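Subject: Re: [kitchen-fit] Counter organizer with drawer: clearance, handle screws, placement
List: kitchen-fit (Flarketgate building list)
Date: February, 7:40 a.m.

Replying inline, since there were three separate questions in the earlier message and they have separate answers.

> We are in one of the Arkammont units and are trying to get everything
> off the dining table and back onto the counter. The counter run is short.
> We have a toaster, a countertop oven, the usual canisters and now a small
> wooden organizer with one drawer.
>
> 1. How much clear counter do you leave in front of the drawer?

The full travel of the drawer plus the depth of the handle. Measure with the drawer open, from the face of the organizer to the outside of the bar. The figure on the box is normally the closed depth and is no use for this. On ours the bar stands well proud of the drawer front, and I missed that the first time. The result was a drawer that opened two thirds of the way and then met the toaster.

If the drawer holds flat items such as dishes, it has to open far enough to lift them straight up. Tilting a plate out past the top panel chips the rim sooner or later.

> 2. The handle on ours works loose. Tighten it, or replace the screws?

Look at the screw length first. A bar handle on softwood or bamboo is often supplied with screws cut for a thicker front. They bottom out in the bracket before the head pulls up tight, and no amount of tightening will fix that. Put a washer under each head on the inside of the drawer. I bought a bag of 80 from Garg for this and have used 6, across two organizers and a bread box. Do not use glue. You will want the handle off again to clean behind it.

> 3. Is it all right to stand canisters on top of the oven? The Gerninix
> sheet does not say.

I would not. Canisters go behind it, against the tile, with whatever gap the oven's manual asks for at the back and sides. If the manual gives no figure, write to the manufacturer before you settle the layout. The same goes for towels: ours gets put down on top of the oven between jobs, and it has to come off before the oven goes on. A hook on the side of the wall cabinet would be the correct solution and has been on my list for a while.

One item you did not ask about. Check the total load on the outlet. The plate on our toaster says 900 watts and the oven draws considerably more. On one circuit they are used in turn — never together. The Arkammont building dates from 1896 and the kitchen wiring was done in stages, so do not assume your two counter outlets are on different breakers. Plug a lamp into each and switch the breakers off one at a time.

Our current layout:

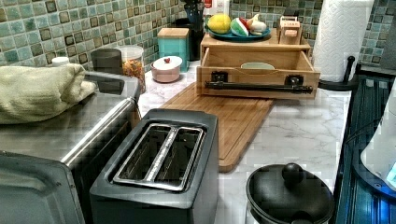
Organizer at right with the drawer open; toaster in front, canisters at the back.

The canisters are in order of use, more or less. Anything opened daily should be reachable without leaning over the oven. The knob on the lid of the round bowl is small, so leave finger room around it. Tall items belong in the back row, where they do not block the drawer.

If you send the length of your counter run and the open depth of the organizer, I can tell you whether our arrangement would fit or whether the toaster has to move to the other side of the sink.

--
kitchen-fit archive: older threads on outlets and tile cleaning are under Flarketgate / Interiors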